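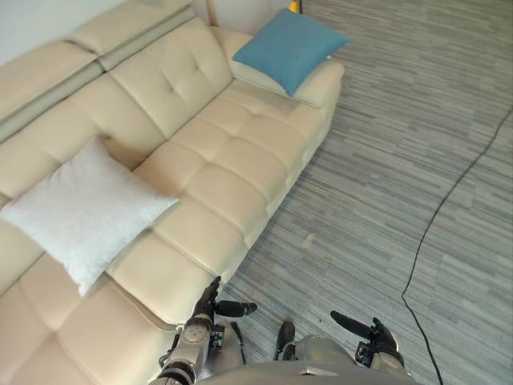
Free nitrate tests for every private well in the Sikora valley

4 min read

If you get your water from a well or a borehole anywhere between the Sikora road bridge and the top of the valley, I'd like to send you a small plastic bottle. Please fill it and send it back!

That's the short version, and if you're an editor with a tiny gap on page nine you can stop there with my blessing. For everyone else, my name is Lenka Sokol and I run the water work at Plakari, the valley's groundwater charity. From this Friday we're offering free nitrate testing to all 243 homes we know of that aren't on the mains. We think there are more (people inherit wells, or find one under the rhubarb), so if yours isn't on our list, get in touch and we'll add it.

Nitrate is what you get when fertiliser, slurry or a tired old septic tank finds its way down through the soil and into the water underneath. You can't see it, smell it or taste it. Boiling doesn't help either, and in fact makes it a bit stronger as the water steams off. The worry is mostly for babies fed on formula made up with well water, and for anybody who is pregnant. Mains water gets checked all the time. A private well serving one house often hasn't been looked at since the day it was dug, and plenty of people have told me they thought "someone" was doing it.

Last winter we ran a trial with 160 households and the answers were all over the place. Two neighbours sharing a hedge could have very different water, depending on how deep the well went and which way the ground sloped. A few families had readings high enough that we rang them the same evening and drove bottled water round. I didn't enjoy those calls, but I'm very glad we could make them.

Marcela Čierny and her husband were one of those households. "We'd drunk it for eleven years and been quite smug about it," she told me. "It's lovely cold water. I still miss it, but the kids are on the filter tap now and I sleep better."

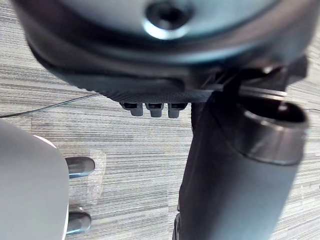

Close-up from beneath a dark grey gripper.

The testing itself is being done by Ganetix, who have given us lab time at cost and have been very patient with my spreadsheets. Results come back within ten working days, by post or email, with a plain sheet that says what the number means and what to do next. Your result is yours. We won't pass your name or address to the council, your landlord or the farm up the lane. What we will publish, in December, is a map showing the pattern across the valley in large squares, so no single house can be picked out.

I want to say something about the farms too, as I know how this can sound. Several farmers helped us plan the sampling, and Crescencio Aguirre, who keeps dairy cows on the east side, has let us put monitoring pipes in three of his fields. "If it's coming off my land I want to know where," he says. "Fertiliser isn't cheap. I'd sooner it fed the grass." He's also started sowing a winter cover crop on the steep ground, and we'll be watching those pipes closely to see if the readings shift.

The money is a grant of £3000 from the Witico Fund, plus what you all put in the buckets at the summer fair. It covers 400 bottles, so there are enough for a second test after heavy rain at homes where the first one comes back borderline.

How to take part: ring the Plakari office between 9am and 4pm and ask for Quyên Kim, or pop in and pick up a bottle. Run the tap for five minutes before you fill it, keep it in the fridge overnight if you can't post it straight away, and write the date on the label. (Please write the date on the label. I beg you.) If you can't get out, Sławomir Wilczyńska is doing a collection round in the van and will knock.

There's a drop-in evening at the village hall on Friday at 7pm, where you can ask Ganetix's chemist anything you like and look at the trial results on the big table.

Notes for editors

I'm happy to be interviewed, on the phone or standing next to a well. Marcela and Crescencio have both said yes to being contacted, through the Plakari press desk please. Trial readings are available on request with addresses removed.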